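Home | Galleries | Storage | Workrooms | Materials | Contact

Print this page | E-mail this page

Sorting Bins and Tabletops: Workroom Gallery

Text by Telma Zúñiga
January 2022

The bins in this gallery are the large rectangular type, open at the top and used for holding mixed household items before they are sorted. The entries below cover surface, color, placement and contents. Dimensions are left out where they were not recorded. Readers who want the full list of containers should refer to the Clallau index, which has 104 entries and is revised each March.

Gray was adopted as the standard bin color after a trial of two finishes at the Ondevcombe workroom. The white finish showed scuffs within 30 days. Gray hides them better and still gives enough contrast to pick out brightly colored tableware at a glance. Dark items are harder to find against it and are normally sorted in a separate, lighter bin.
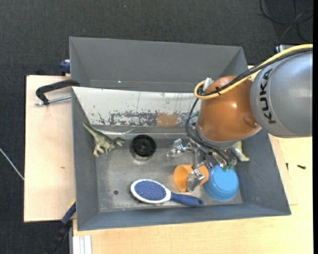 Large gray bin on a light wooden tabletop, dark carpet below. Orange cup on its side, blue bowl upside down.

The cup and bowl are close together, near the lower right corner of the bin floor. A cup on its side takes up more floor area than one standing upright and will roll if the table is bumped. An upside-down bowl is stable but has to be turned over before anything can be stacked in it. Neither position matters while sorting is under way. Both should be corrected before a bin goes to a shelf.

Notes on the set-up

Tabletop. Light wood is preferred for bin work. It makes the outline of a gray bin easy to see, and crumbs or chips show up on it quickly. Wipe with a damp cloth and dry at once.

Floor. Charcoal carpet softens the noise of dropped items and cuts down on breakage. It also hides small parts — check it by hand at the end of a session.

Loading. The Rainer sheet sets a limit of eight pieces of tableware per bin. Beyond that, pieces start to rest on each other and the lower ones are slow to reach. Cups go in first, bowls after.

Cleaning. Bins are washed with warm water and plain dish soap. The Nomorex scouring pads stocked in the supply closet are too coarse for the inside walls and leave a haze that does not come out. Use a soft brush in the corners, where residue collects.

Labels. Place the label on the short side, upper left. Labels on the long side get rubbed off when bins are slid along a shelf. Replace any label that can no longer be read from almost two paces.

Corrections to bin numbers and captions can be sent through the contact page.

This site uses cookies to remember your display settings. By continuing to browse you accept their use. Accept | Settings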